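Sorting and Folding Small Linens

Applies to: socks, napkins, dishcloths, narrow strips such as ties and sashes
Time: one standard load, before it goes into drawers

Small linens take longer to put away than sheets or towels because each piece needs its own decision. The method below separates the decisions from the folding. Pale loads are the slowest, as cream, beige and off-white pieces are hard to tell apart once they are in a heap.

What you need

A flat surface at waist height, covered with a plain cloth
Daylight, or a lamp placed to one side
A shallow tray or drawer insert

Step 1. Spread the load

Tip the load onto the covered surface and pull it apart until no piece is buried. Leave crumpled pieces crumpled for now. Anything that already holds a fold can be stood on its edge at the side.

Side light matters more than bright light. It throws shadows into the creases and makes a rib or a hem easier to find. Under a ceiling lamp, a cream sock and an off-white napkin look much the same.

Step 2. Lift one piece at a time

Pinch the piece near its middle and raise it clear of the others. Let both ends drop. A sock or narrow strip will loop over at the top and hang straight, and a square cloth will fan out into ripples. Compare the inner and outer faces while it hangs. Many knits are a shade darker on the inside, and this is the usual cause of a false pair.

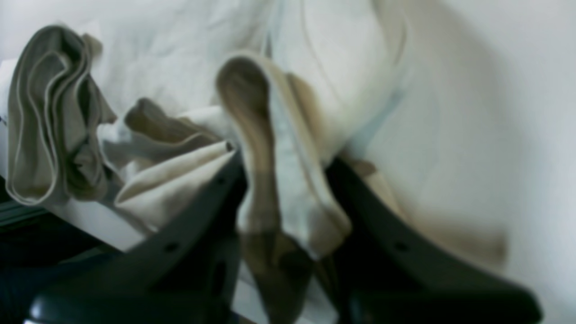 If the piece will not hang straight, it is twisted. Lower it, turn one end half a rotation and lift again. Do not smooth it against the pile, as this drags other pieces out of place.

Step 3. Sort by shape, then by shade

Put strips and socks on the right, squares on the left. Within each group, work from lightest to darkest. Pair socks by cuff first and color second.

Step 4. Fold

Strips and socks: fold in half, end to end, then in half again. Do not turn one cuff over the other. It stretches the rib.

Squares: fold in thirds lengthwise, then in half. The finished piece should stand on its long edge without support. If it falls over, the fold is too loose; press it once with the flat of the hand.

Step 5. Load the tray

Stand pieces upright with the folded edge on top. The Ravier tray I use is 300 mm long, and I stop filling when a piece can no longer be pulled out with two fingers.

Notes

Linen blends hold a fold better slightly cool from the line than straight out of the dryer.

Unpaired socks go back in the hamper, not in the tray. Check them against the October changeover, when the heavier pairs come out of storage.

Apostolos Kalogeropoulos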